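Cooking for a Household That Won't Eat at the Same Time

4 min read

The owner of Tastlow, a small meal-planning service in the Druvier neighborhood, spent years cooking in restaurants before she started helping families sort out their weeknight dinners. She now has 80 households on her books, and most of them come to her with the same complaint.

"They tell me they can't cook," she says. "Then I ask what happens between five and eight in the evening, and it's soccer, a late shift, somebody on a call. They can cook fine. They're cooking for people who aren't there yet."

Her first piece of advice is to stop planning seven dinners. She asks new clients to plan three and cook each one large enough to come back later in the week in some other form. A pot of beans is soup at first, then a filling for tortillas. Roast chicken goes into rice.

She is strict about storage. Food gets portioned while the cook is still in the kitchen, wrapped or lidded, and labeled with the name of the person who will eat it.

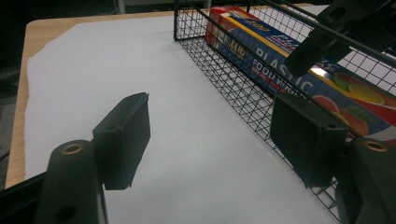 A client on Jendel Street remarked that the labels caused more arguments than the food did, at least until her teenagers began writing their own.

The owner has heard that before. "Let them write the labels," she says. "Let them pick one of the dinners too. I had a boy who picked pancakes every week from September on. Fine. Pancakes freeze."

She doesn't think much of special equipment. Her own kitchen has one good knife, a rice cooker and a heavy pot that came from her aunt. When she started, she spent nearly 2000 dollars on matching containers for a cooking class, and she says most of the lids were gone within a year.

What she does spend time on is the table. She clears it before she shops and lays out what she already has, so that she buys less. 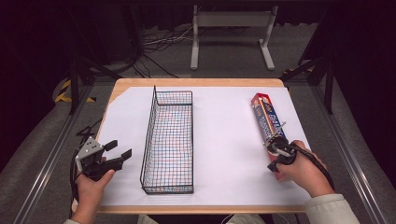
What to do about the late eater

Every household has one, she says, and the usual mistake is to keep a plate warm. Pasta goes to glue and fish dries out. She suggests keeping the parts separate and letting the late eater put the meal together.

"Sauce in one thing, noodles in another. It takes a few minutes. A grown person can do that at nine at night."

Her husband was the late eater in their house for 31 years – he worked evenings at the Moldovan bakery. They ate breakfast together instead, and she still counts that as the family meal.

Related
Freezing rice without the clumps
Packed lunches for a long shift
A short guide to dried beans

Contact us | Copyright Tastlow | Back to top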